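Teaching Laundry Folding by Hand: Project Report

Willy Dekker
September 2020

Our group at Hendum spent the term on one question: can a person teach a robot to fold clothes without the robot being in the room? We used hand-held grippers, one in each hand. The person folds with them, and the camera on each gripper records what its jaws are doing. Later the recordings are used to train a policy for a two-arm setup in the lab.

We chose a bed as the work surface because tables were too easy. On a table the cloth slides flat with one pull. On a mattress it drags and sinks, and the jaws have to come in at a low angle.
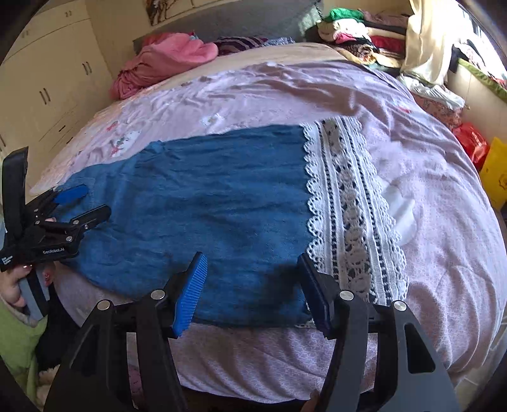

The first sessions were slow. With fingers you feel the edge of the cloth. With the grippers you have to look for it, and most people closed the jaws too early and caught air or the sheet. We wrote down a simple rule for everyone: touch the surface, slide forward, then close. After that we kept 112 demonstrations out of the first round and threw away 52.

Denim with lace on it was the hardest item on our list. The two materials bend differently, and a fold that is straight in one comes out crooked in the other. We also found that the person giving the demonstration should use the same order of steps every time. When two people folded in different orders, the trained policy hesitated between them – it would reach for one corner, stop, and go back.
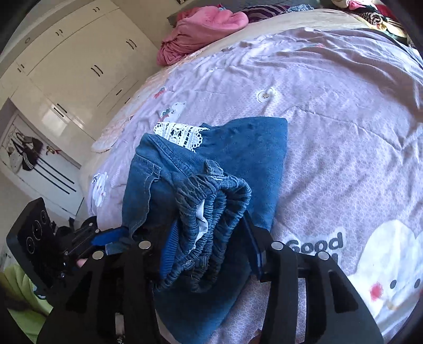 Lifting was a separate problem. If both jaws pull up at the same speed the garment hangs well, but if one hand is ahead the cloth twists. We asked each person to pause for 2 seconds after every lift. This made the recordings longer, but it was much easier to cut them into steps afterward.

We compared this with remote control, using the Fullham arms at the Dravthorpe lab. In one hour of remote control we got 20 usable folds. The work was tiring, and the delay made people overshoot. The hand-held method was faster, but some wrist motions could not be copied by the arms and had to be filtered out.

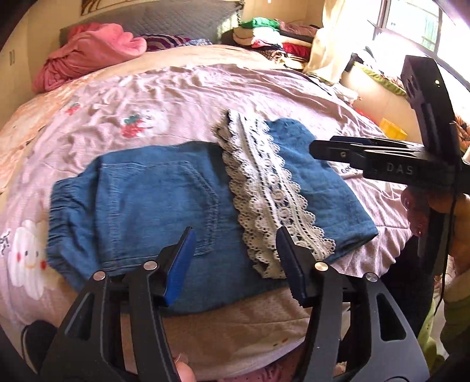 Figure 3. Denim garment with crochet lace on the bed, both grippers in view.

For the next round we want to add towels and shirts, and to mark the start pose of each hand before recording begins.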